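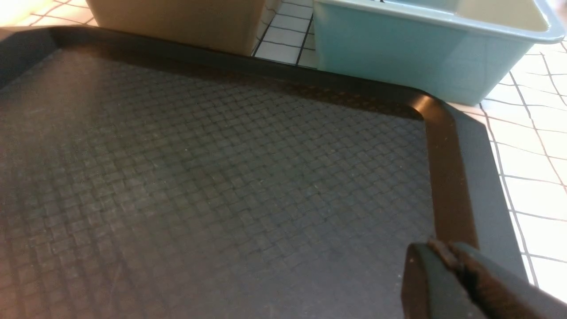 Início Quem somos Espaço Vagas Contactos

Procuramos duas pessoas para a copa e a arrumação da Bolleteo

A Bolleteo é uma casa de pequenos-almoços e festas de família que cresceu mais depressa do que as suas prateleiras. Temos tabuleiros de servir, caixas de cartão e caixas de plástico por todo o lado, e gostávamos muito de encontrar quem tenha gosto (gosto a sério!) em pôr estas coisas em ordem.

O trabalho é simples, mas pede paciência: limpar o pó aos tabuleiros, passar um pano pelo relevo entrançado do fundo e pelos rebordos, separar os riscados dos que ainda vão à mesa, embalar tudo para as festas e voltar a guardar no fim. Também se dobra muito guardanapo, convém avisar.

São 19 horas por semana, repartidas por 5 manhãs, com entrada às 7. Contrato a partir de fevereiro, refeição incluída e uma equipa que canta enquanto trabalha, nem sempre afinada. Não é preciso experiência, ensinamos tudo com calma.

Se ficou com vontade de nos conhecer, escreva duas linhas sobre si à Soledad Bellamy, ao cuidado da Bolleteo, apartado 1493, ou passe por cá na quarta-feira à tarde, que há sempre café feito e alguém para lhe mostrar a copa.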